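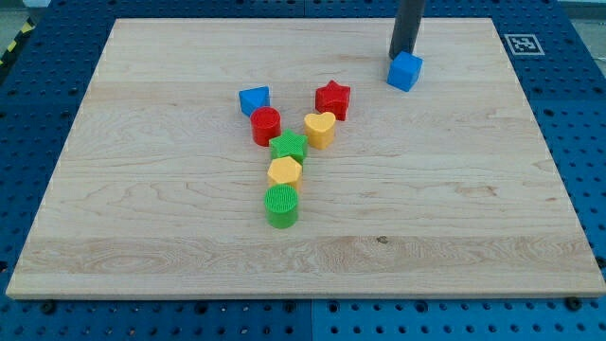 Plastic blocks on the maple-look board, with the arm's tip at the blue cube. The letter is a Y.

Features > Workshop > Robots

The Arm in Unit 17

By Ognjen Obradović
Sep 5, 2026

3,459 shares | 98 comments

LINAMVILLE – First thing you hear is the fan. Then a click, then someone saying "wait wait wait" and a hand going for the red button. Most evenings at Malosura go like that.

Malosura is a shared workshop behind the old tile warehouse. Dues are cheap, parking is bad, the coffee is worse. Bikes up front, sewing machines along the wall, and at the back, past the drill press, the table with the arm. Blue pegboard top, holes everywhere, so anything can be bolted down anywhere. Which is the whole point of it.

The job right now is pushing blocks. No picking up, no grabbing. Just a dark gray rod on the end of the arm, and plastic shapes that need to go where you say. Stars, cylinders, a heart, a hexagon. Tonight's shape is a letter.

Sounds easy. Try it with one finger and your eyes half shut. A cylinder rolls off to one side if you hit it a hair off center. A star catches on its points and spins. The cube is the polite one, the builders say, as long as you meet it flat on a face. Come at a corner and it turns on you.

The build started on Radulović's kitchen counter. He had a secondhand arm from a seller two states over, a shoebox of cables and a power supply that hummed. Total so far, some $400 not counting the arm, and he would like you not to count the arm. His wife gave it a month. It lasted two weeks on the counter, then it knocked a jar of honey in the sink and moved out.

So, Malosura. The first board they tried was painted plywood and the blocks stuck to it in humid weather. Second one had a bow in the middle. Nobody noticed until everything kept drifting to the same side – three nights lost to that, blaming the code. The one on there now is light wood with a lot of grain, and it's flat. They checked it with a straightedge, and then checked the straightedge.

The black-and-white square in the far corner is for the camera. It tells the software where the table is. Before that went on, somebody would lean on the bench and the arm would be wrong by half an inch for the rest of the night. Now there's hazard tape as well, and people mostly mind it.

Software is the part I can't really judge. Radulović calls his program Serkard, won't say why. It looks at the blocks, picks one, picks a side to push from, pushes a little, looks again. Little pushes are slower but the mistakes are small too. An earlier version did long pushes and plowed thru its own work about every other try.

"You get six of them sitting nice," he says, "and number seven wipes out the lot."

What's next depends on who you ask. Radulović wants the whole alphabet. The bike people want it to sort bearings, and keep leaving a coffee can of them on his stool as a hint. There's talk of a softer tip, some rubber maybe, to cut down on the sliding. Also talk of a second arm, but thats a money question and the fan needs replacing first.

I stayed until they started stacking chairs. He was still back there changing one number in the code, running it, changing it back.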